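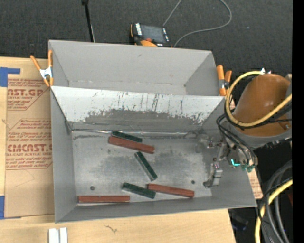
3.2 Bin and block sets

Figure 2. The two-section bin with blocks of both sizes in the front compartment.

All trials used the same gray sheet-metal bin, set on a wooden tabletop. A divider runs the length of the bin and slopes down into the front compartment, which is the larger of the two (Figure 2). Blocks were placed only in the front compartment. The rear one was left empty for every layout reported here.

The blocks are rectangular and come in two lengths. The long ones are reddish brown and the short ones dark green, so color and length always go together in this set. Mensah and Ishida kept the two apart in their earlier work at Kekura, and we come back to this in Section 5. The layout in Figure 2 has three blocks of each kind.

Layouts were made by hand. One author tipped the blocks out of a cardboard tray held over the middle of the compartment and did not touch them afterward. A layout was thrown out if a block landed in the rear compartment or outside the bin. Of 604 layouts, 247 had at least one pair of blocks in contact, and these make up the crowded group in Table 3.

Wear on the bin was a concern from the start. The divider is scratched and chipped, mostly where its pale upper part meets the darker lower part, and the floor has dark smudges and rubbed areas. In February we considered repainting the inside and decided against it, as the first 11 sessions had already been run on the worn surface. The two small holes in the floor were also left open.

Blocks resting against the foot of the divider were scored separately. A block in that position can be reached from fewer sides than one in the open, and the raters disagreed more often about whether it counted as free. We used the rule from the Brokotmont study: a block is free if both of its ends are clear of other blocks and of the walls.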